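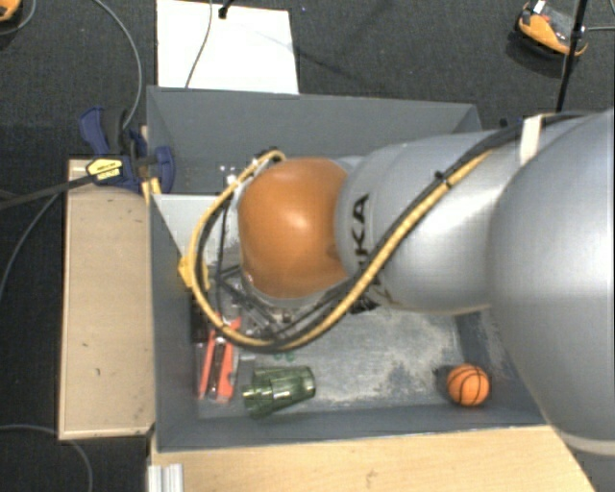

*Grey bin at the Vadum bench, with two red-orange tools at the lower left.*

**Oltero Tool Library — progress report to the Amegashie Fund**
Sep 7, 2023
Prepared by Mawuli Issahaku

**Work since the last report**

Sorting of the donated hand tools started in July and is nearly finished. We have 352 tools on the register. Each one has been cleaned, checked for loose handles and given a number. Almost 180 are ready to lend. The rest need sharpening, a new handle or a second look before they go out.

Tools are held in rectangular bins grouped by use. The grey bins have sloping sides, so small items slide to the bottom and end up under larger ones. We now keep small items in trays on the shelves and use the bins for tools with a full-sized handle. The bin floors are scuffed and worn in patches, but that is surface wear and we don't plan to replace any this year.

Labels are taking longer than planned. The first batch peeled off rubber grips within a week. We have changed to engraved tags on a wire loop for those tools and kept the stick-on labels for metal and painted wood.

**Room and storage**

The shelving at Vadum is up along the back wall and fixed to the studs. Enorano delivered the last four shelf units in July, two of them with the wrong brackets. Replacements came at no cost to the project. The lighting over the sorting bench is still poor at the far end, and a quote for a second fitting is attached to the budget sheet.

**Spending**

Spending is within the approved amount. The shelving line is closed. The labelling line will run slightly over on account of the tags — we ask to cover this from what is left under shelving.

**Next period**

- Finish repairs on the remaining tools
- Move the lending register from paper to the shared spreadsheet
- Open for borrowing two evenings a week
- Write a one-page guide for borrowers on cleaning and returning tools

Please send any questions on the budget sheet to Mawuli before the next payment is released.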